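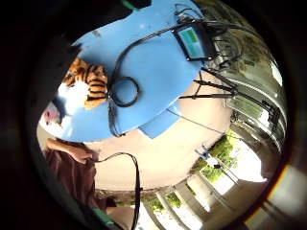

Saturday, morning session, hand-held gripper

Started at 9:00 with Anju. Yeshi joined after the coffee. The task is still "pick up the soft toy and give it a new place on the blue surface", shown by hand, one person per turn. We use the tiger because the stripes are easy for the tracker.

We recorded 13 demonstrations before the break. I threw away 2 of them. In the first one I closed the fingers too early and pushed the toy away. In the second one the tracking jumped when I turned my wrist, and the path in Mersha has a step that no arm can follow.

Total in the Tunen folder is now 2758 episodes, the bad ones already taken out.

Notes for the next person:

Keep the black cable on the outside of your forearm. When it hangs in a loop in front, it pulls the tool down at the end of the reach, and the policy learns this small dip. Berhanu saw the same dip in the replay on Thursday's data.

Move slower near the toy. Anju is better at this than me, her approach takes nearly double the time of mine and her grasps look cleaner.

Bright light from the window side is a problem before noon. I fixed the exposure at 900 and left it there. Please do not put it back to automatic in the middle of a set.

Open question for Yabsira: do we cut the waiting time at the start of each episode, or does the training script do it? I did not find it in the readme.

To do: charge the second tool, copy the set to the server, ask Saron about new finger pads.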